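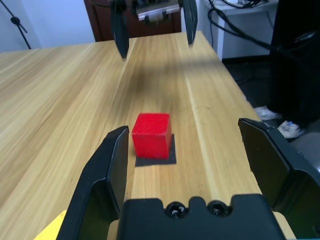 **16 January 2022** - Work on the two-arm bench at the Zamudio workshop has started again at reduced speed, after a fault in December in which one gripper kept closing when it had been told to stop. No one was hurt. One finger plate was bent and has been replaced.

The bench is run by Grimero, which uses it to try out simple handling jobs before they are passed on to customers. The job in hand when the fault appeared was block sorting, in which the arms pick up small coloured cubes and put them down on a dark mat in the middle of the table. It is slow, dull work and is meant to be. The same moves are repeated for hours so that small errors show up.

According to the fault report, which Grimero has shared with other users of the same control software, the arms had got through 543 picks in the session without trouble. On the next one the gripper closed on a cube, reached its normal holding force and should have stayed there. Instead it went on squeezing. The operator pressed the stop button on the bench. Both arms stopped moving at once, but the gripper did not let up for a further 52 seconds, until the power to the bench was switched off at the wall.

The report puts this down to two separate problems. The first was a worn signal cable at the wrist, which was dropping out for short spells as the joint turned. Each time it did so, the controller lost its reading of the grip force and carried on with the last order it had been given, which was to close. The second was in the way the stop circuit had been set up. The button cut the drive to the arm joints but left the grippers live. This had been done on purpose, so that an arm stopped in mid-air would not drop what it was holding, but it also meant that the button could do nothing about a gripper that was itself at fault.

Grimero says the second problem is the more serious of the two. A worn cable can be found and changed. A stop button that leaves part of the machine under power is a risk to anyone who reaches in to free something, and the written instructions for the bench did not mention it.

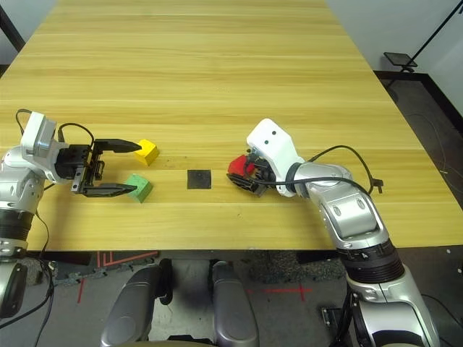
*Block sorting on the bench at Zamudio, with the cubes and the dark pad between the two arms.*

Three changes have been made. The wrist cables on both arms have been renewed and given more slack. The controller now treats a lost force reading as a fault and holds the fingers where they are, with the motor current limited. The stop circuit has been rewired with a second stage, so that a short press holds the grip and a long press takes all power off the grippers as well.

The new set-up was tested over 576 picks, with the force signal cut by hand at random points. The gripper held still each time. The long press was tried separately and worked as it should, though the cubes fell when the power went off, as expected. Heavier parts will not be handled on the bench until a tray has been fitted to catch them.

Vilturura, which supplies the control software, has sent out a notice asking users to check how their own stop buttons are wired. It says the setting that keeps grippers live is switched off in new installations but may have been turned on by hand in older ones. An update that shows a warning on the start screen when the setting is in use is being prepared. No date has been given for it.

The workshop at Pundommont, which has a bench of the same type, has stopped its night runs until the cables there have been looked at. Daytime work is going on there as usual with an operator present.

Grimero has also changed its rules for staff. Blocks stuck in a gripper are to be freed only with the bench switched off at the wall, and the wrist cables are to be checked by hand before each session. The arms at Zamudio will stay at half speed until the end of the month, when the cables will be taken off and inspected again.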